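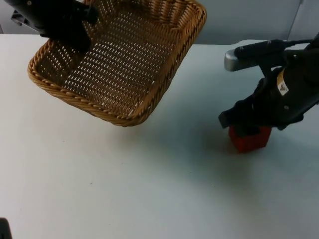

¿Merece la pena comprar una cesta de mimbre para fermentar pan en casa?
Si haces pan más de una vez al mes, la vas a amortizar; si lo haces dos veces al año, un bol con un paño enharinado te sirve igual.

Llevo desde enero usando el banetón rectangular de Findska y ya me apetecía contaros qué tal, porque en el obrador del club cada vez que alguien pregunta por cestas acabamos todos hablando a la vez y no hay quien se entere. Yo venía de un bol de ensalada de toda la vida con un trapo de cocina dentro, y oye, pan salía. Pero salía redondo, siempre redondo, y a mí me gusta el pan alargado porque las rebanadas caben en la tostadora (la mía es estrecha y tiene muy mal carácter).

La cesta viene con una funda de lino y una hojita de instrucciones que está traducida regular. Dice "espolvorear con abundancia moderada", que es una frase que mi hermana y yo ya usamos para todo. Lo que quiere decir, después de mucho probar, es que con la funda puesta basta una pasada fina de harina de arroz, y que sin la funda hay que echarle bastante más y meterla bien entre las varillas con los dedos. Yo la primera vez la usé sin funda y con harina de trigo normal, muy confiada. La masa se quedó pegada por un lado entero y el pan entró en el horno con forma de bota. Nos lo comimos igual.

Con harina de arroz, otra historia. Masas de 600 gramos se mueven dentro con toda la comodidad del mundo, suben sin desbordarse y se desmoldan de un golpe seco sobre la pala. He probado también con masas más grandes y ahí ya no me convence: la subida se pasa del borde, la masa se desparrama al volcar y el greñado sale como le da la gana. Si sois de hogaza gorda, mirad el modelo grande o directamente otra marca. 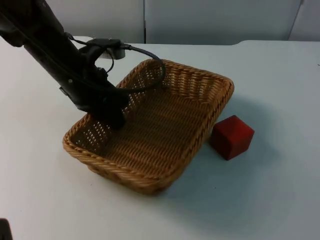 Y ya que digo otra marca: antes de esta tuve prestada durante unas semanas la de Govidum, que es de pulpa de madera prensada. Deja unos surcos preciosos, muy marcados, mucho más bonitos que los del mimbre, eso hay que reconocerlo. Ahora bien, a mí se me quedaba húmeda por dentro si no la dejaba toda la noche fuera, y un día que la guardé con prisas en el armario la encontré con unas motitas verdes que no me hicieron ninguna gracia. El mimbre se airea muchísimo mejor. Lo sacudo, lo cepillo, lo dejo al lado de la ventana y a las 6 de la tarde está listo para otra ronda.

Lo del cepillo es importante! La de Findska no lo trae, y me parece un fallo, porque sin cepillo la harina vieja se va quedando en los huecos y al final hace una pasta. Yo uso uno de cerdas duras de Cutberg, de los de fregar verduras, que compré aparte y solo toca harina. La funda la lavo a mano con agua y nada de suavizante (el pan coge el olor, preguntadme cómo lo sé). Encoge un poquito en el primer lavado y luego ya se queda quieta.

Otra cosa que me gusta: entra en mi nevera. Parece una tontería, pero la fermentación en frío la hago siempre, la masa se pasa la noche en la balda de abajo dentro de una bolsa, y con el bol aquel tenía que sacar los yogures y media compra. La rectangular se pone de lado contra la pared y sobra sitio para la leche. Eso sí, medid antes, que cada nevera es un mundo y las baldas de la puerta engañan.

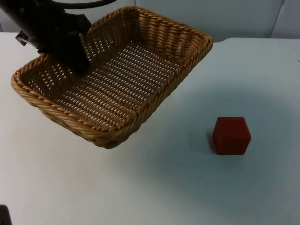

Club de Pan y Masa Madre · Sección de Utensilios y Préstamo

Le pregunté a Liv Lindqvist, que lleva los talleres de masa madre y ha tenido cestas de todo tipo, qué le parecía la mía, y me dijo que para empezar le parecía estupenda pero que ella no compraría la funda de repuesto, que con un paño de lino viejo cortado a medida va igual de bien. Arvid Eide no está de acuerdo, él es muy de fundas. Yo me he quedado a medio camino: uso la funda con masas muy hidratadas y la cesta a pelo con las de centeno, que son más secas y se dejan marcar bien.

Me falta hablar de los acabados. Los bordes vienen bastante bien rematados, aunque en la mía había dos puntas de varilla que pinchaban un poco y las lijé con un trocito de lija fina. No se ha soltado ninguna desde entonces. Huele a mimbre los primeros días, un olor como a tienda de muebles de mi abuela que a mí me encanta, y que al pan no pasa.

De precio está en la mitad de la tabla. La de Kjærgaard cuesta bastante más y, por lo que he visto en casa de otra socia, está mejor trenzada y pesa el doble, pero el pan que sale de las dos yo no lo distingo con los ojos cerrados. Con los ojos abiertos tampoco mucho.

Lo que menos me gusta: la falta de cepillo, las instrucciones y que la funda tenga la goma floja en una esquina, que se resbala justo cuando estás volcando. Le he dado dos puntadas y arreglado.

¿La volvería a comprar? Pues sí, y de hecho he pedido la pequeña para hacer panecillos de pasas, que llega la semana que viene. Si alguien del club quiere probar la mía antes de gastarse el dinero, está apuntada en la lista de préstamo; traedla de vuelta cepillada y seca, por favor, y con la funda.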